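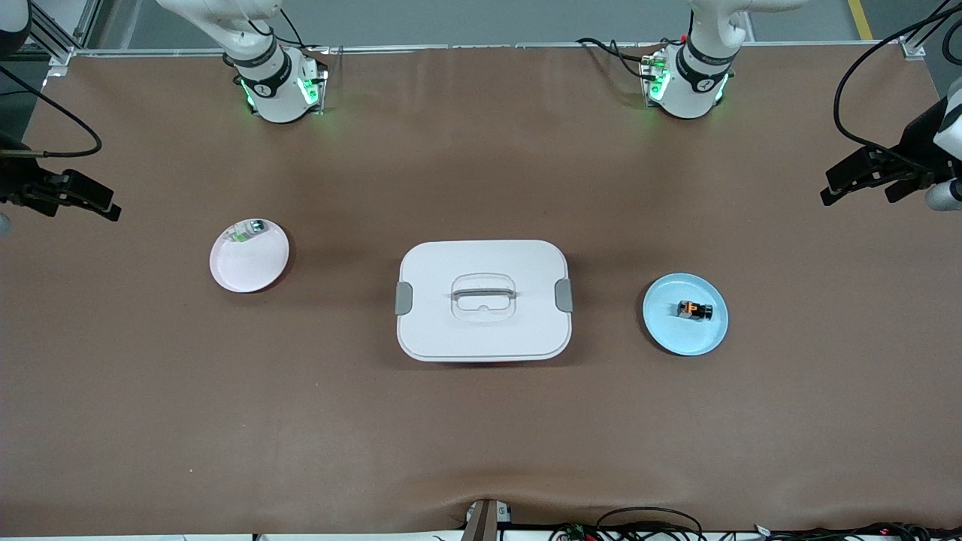 STETBRIDGE, May — Progress report to the Lomitz fund, school lunch reuse pilot

Work in this period covered container returns and washing. All three schools now send meals out in lidded reusable containers. Of the 100 containers issued to the Gokitgate kitchen, 23 were withdrawn, 15 for worn lid seals and the rest for cracked latches. Replacement seals have been ordered from Fuchs.

The second dishwasher was connected on a Wednesday and runs on the existing supply. Drying remains the slow step — lids stacked flat hold water along the rim. Csenge Kozma is testing an upright rack.

Spending is within budget. The transport line is underspent and we ask to move the balance to spare parts.

Next period: rack trial, staff training, seal replacement.

Prepared by Hubert Moser

Last updated: May

Comments

Igor Pešek: Does the spare parts request include latches?

Hubert Moser: Yes, both sides.

Hélène Nguyen: Please send the rack dimensions.

Contact | © Stetbridge Meals Office | Back to top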